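Section 3: Preparing the hall for a film screening

These steps cover a private or preview screening with the Zindham Dira 2 player. They assume the projector is already mounted and focused.

1. Turn on the player and wait for the main menu. Start-up takes 13 seconds.

2. Open Library and choose the title. If the film has an interval, check that the running order shows two parts. A title that shows only one part was copied without its second reel, and it has to be loaded again.

3. Enter the screening key. Keys for preview prints open at a set time, often 7 p.m., and the film won't play before then.

Note: Error 627 means the key belongs to a different player. Ask the distributor for a new one. Restarting won't clear it.

4. Set the subtitles. Songs have their own subtitle track on many Hindi titles, so turn on both Dialogue and Songs.
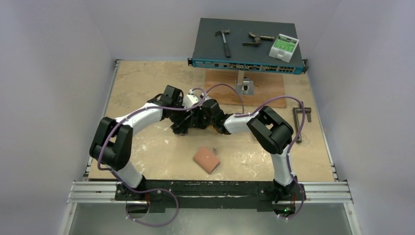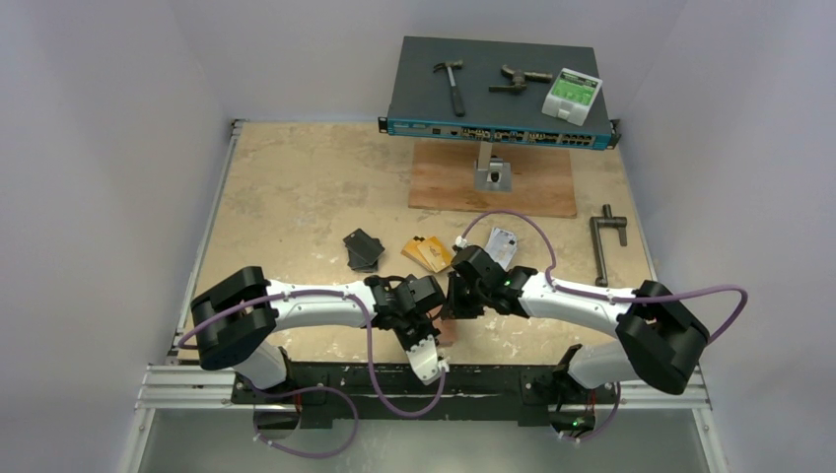

Stida, who wrote in after the last edition, asked us to add that the Songs setting goes back to Off after the interval on older software, and that it's worth checking during the break. This is correct for version 3 and earlier.

5. Play the first song at show volume and listen from the back row. Dialogue should be clear at the same setting - if it isn't, raise the center channel one step at a time.

Caution: Don't change the output level while a trailer is playing. Trailers are mixed louder than the feature.

6. Set the house lights to Manual if there will be a speech before the film.

7. Press Hold. The player stays on a black screen until you press Play.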